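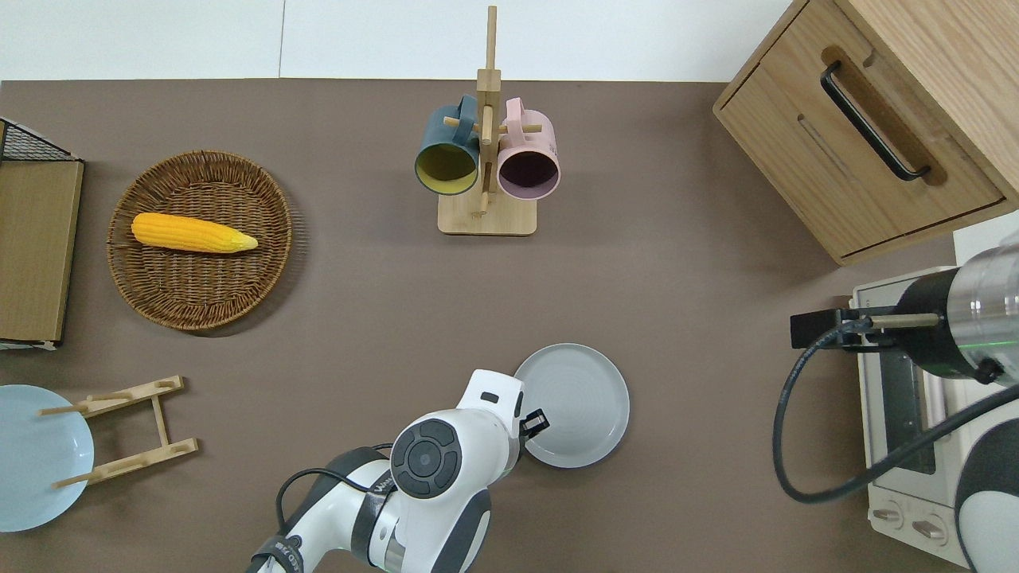 How to Get Your Club's Robot Arm to Put a Plate Away (and Do It Again)

Every fall, usually by November, a few new members come up to me after a meeting and ask when they get to make the arm do something useful. I love that question! My answer is always the same, and it is plates. Plates are cheap, everybody knows where they belong, and they are harder to pick up than you would ever guess from a lifetime of emptying dishwashers. So this page is the long version of what I tell people at the table, and I hope it helps you if you are getting ready for the Oltport kitchen round or only want a nice project for the spring.

What you need before you start

You need one arm with a two-finger gripper, a table you are allowed to leave set up for a while, a plate with a raised rim, and somewhere for the plate to go. A peg-style drying rack is ideal. You also need a notebook. I mean a paper one. Chaminda Weerakoon kept ours the first year, and we still go back to it when something starts behaving strangely.

Step 1: Fix your table layout

Decide where the big things live and leave them there. Put the rack on the side of the table your arm reaches most comfortably, and keep the tall items (a mug tree is the usual troublemaker) toward the back, so the elbow has room to swing. Mark the corners of each base with small bits of tape. It feels fussy, I know, but the next group in the room will move something, and you will want to know where it was.

While you are at it, trace every cable with your finger from the arm to wherever it plugs in. Move the arm slowly through its whole reach with the speed turned way down and watch for a cable that goes tight or drapes itself over a joint.

Step 2: Teach a "home" pose

Pick a pose that is high, clear of everything, and easy to reach from both the plate and the rack. Our group saves this in Skostura, the little control program Folke Sundqvist wrote for the club, but whatever software you have will let you store a position. Name it something plain like HOME. We once had a pose named "better one" and another named "better one new," and I would not wish that afternoon on anybody.

Step 3: Approach the rim

Now the fun part. Forget about the middle of the plate. You want one finger just under the rim and the other above it, and that means coming in from the side at a shallow angle. Stop 20 millimeters away and look at it from table height, with your chin practically on the wood. If the lower finger is going to scrape, raise the wrist a hair and tilt. Then creep in the rest of the way.
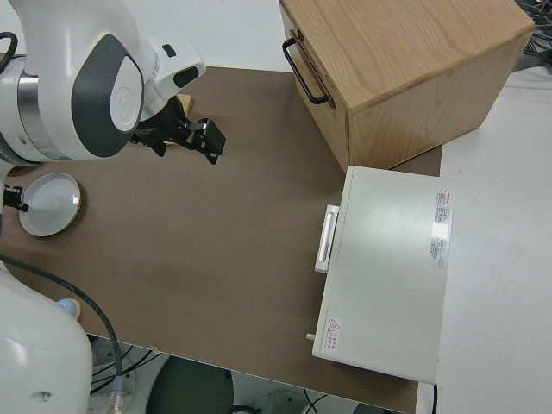
Save that stopping point as its own pose, separate from the grasp. Beginners nearly always skip it and go straight from HOME to the plate, and then the fingers come in on a diagonal and shove the plate across the table. With the extra pose in between, the last bit of travel is short and straight and very boring to watch, just the way we like it.

Step 4: Close gently and lift

Start with the lowest grip force your software allows and go up a little at a time. When the plate stops sagging at the far side, you are there. Lift straight up, wait 2 seconds, and then turn toward the rack. Fares Mansour likes to put a strip of thin rubber on the fingertips, and I have come around to his way of thinking - it lets you use less force for the same hold.

Step 5: Set it between the pegs

Turn the wrist so the plate stands on edge, line it up with a gap, and lower slowly. Open the gripper only after the plate is resting on the rack. Back out along the same line you came in on, and go HOME.

Step 6: Run it until you trust it

Do the whole thing over and over, and write down each miss and what kind it was: slipped, bumped a peg, missed the rim. Our best pair last year, Janaka Sheikh and a very patient partner, logged 448 tries over one season. Their first 66 were almost all misses, so please don't lose heart if yours are too.

Once the plate is going well, try moving it a hand's width to the left and see what breaks. After that you can start on mugs, and mugs have handles, so go and have a snack first.

Questions can go on the sign-up sheet by the door, or just grab me before the meeting.

Aurelio Rivas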